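Dimden insurgency

The Dimden insurgency was a low-level armed conflict in the upland district of Dimden, fought between government troops and the Clornerow Front, later also between the Front and a breakaway group known as the Pusbridge faction. Fighting was mostly small. Ambushes on the Pusbridge road, raids on police posts, a few kidnappings.

Background

The Front grew out of a land dispute. Grazing rights above Clornerow were sold off, the herders' association lost its court case, and younger members took up arms. Early attacks were on survey huts and fuel stores. The army sent 2 companies at first, which was not enough. A larger force of 1156 men followed and stayed for the rest of the conflict.

Split

Kavinda Jayawardena led the Front from the start and ran it tightly. His deputy, Shiuli Biswas, wanted talks. She left with 100 fighters after an argument over hostages — accounts differ on what was said — and set up near Pusbridge. Her group held the lower valley, Jayawardena's the ridge. The two sides clashed over the bridge and the salt store several times, with the army mostly watching.
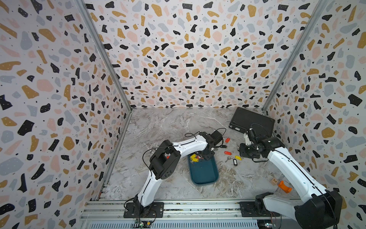
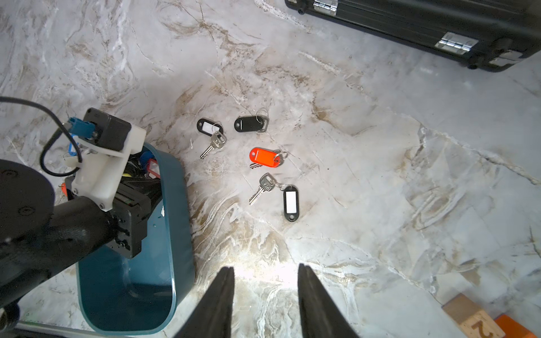
Key tags on a marble-patterned surface.
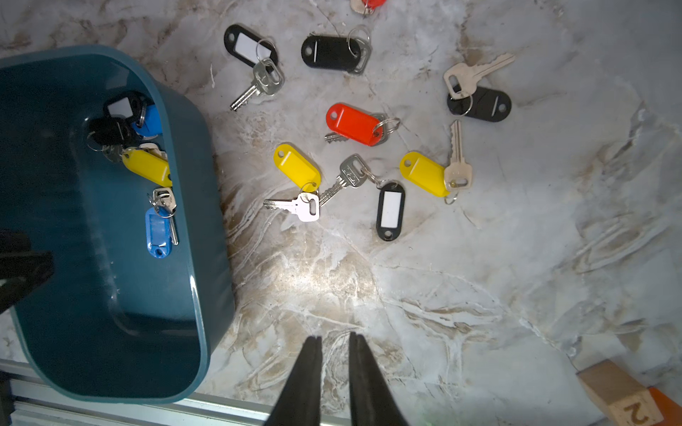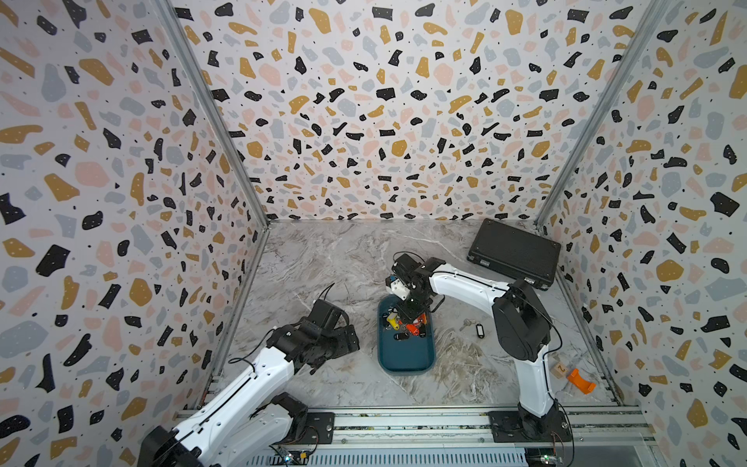

Reports of Jayawardena's death

Reported killed more than once. The first claim came from the army and was withdrawn when he spoke on local radio. The second came from the Pusbridge faction, which gave no proof. Rokeya Khan, a reporter who covered the district, wrote that villagers had stopped beleiving either side on the matter. He was last heard in a recorded message, date unclear.

Ceasefire

Signed at Pusbridge on Sep 3, 2019. Ieva Rimkutė acted as mediator, Biswas signed for her faction, a ridge commander signed for the Front. Jayawardena did not attend. Terms covered the release of prisoners, the reopening of the road and the handing in of weapons at two sites. The government's list recorded 2161 weapons, a figure the Front disputed as it included hunting guns taken from farms.

Aftermath

The road reopened the same month. Troops pulled back to the district town but kept a post at the bridge. Land question still open; a review under Yi-an Sung recommended returning part of the grazing to common use, and the district council has yet to vote on it. Some ridge fighters refused the terms and there were further raids, none of them claimed. Biswas later stood for the council and lost.

See also

Clornerow grazing case
Pusbridge faction
Dimden district council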